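Equipment Planning Gallery: Kit Packing Cells

Kastero Packaging Services, Capital Equipment Office
August 2026

Kastero assembles and packs personal care kits for hotel and retail customers. The Capital Equipment Office is preparing a purchase request for automated packing cells at the Penry building, and this gallery accompanies the written request. It is intended for department heads who will review the budget and who may not have seen kit work performed by robot arms. Questions should be directed to So-ying Leung, Equipment Planning.

The request covers 6 cells. Each cell is budgeted as a single line that includes the arms, grippers, work table, cameras, cabling and installation. Baskets, bins and other table fixtures are carried under operating supplies, as they are replaced more often and differ from one kit to the next. Spare gripper fingers are listed separately, with an opening stock of 200.

Two suppliers, Jilley and Hekerine, have been invited to quote. Both have received the same item list, which names 142 products by size, shape and type of packaging. Rigid bottles, soft bags and items with a handle appear as separate groups on the list, and suppliers are asked to state which groups their standard gripper can handle and which would require a different finger. Prices for optional fingers must be shown apart from the base price.

Reviewers are asked to consider the following before the October budget meeting:

Floor space. Allow room for the table, the arms at full reach, and a clear path for staff bringing stock to the cell.

Power and data. Cable routes are to be drawn on the floor plan and priced with the installation.

Training. Each shift will need operators who can stop, clear and restart a cell. Training hours are charged to the receiving department.

Service. Quotes must give the annual service fee for each of the first three years.

Vanity Pack 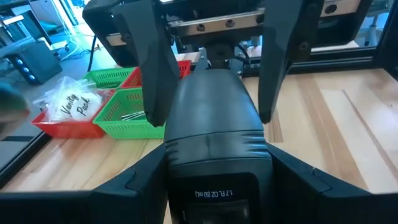
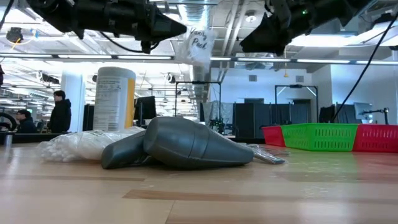
Kit items and plastic baskets on the work table. First picture: a black 1.7 FL OZ (50 mL) bottle held upright in the gripper. Second picture: two arms over the table, with a hair dryer and a bag of cotton swabs.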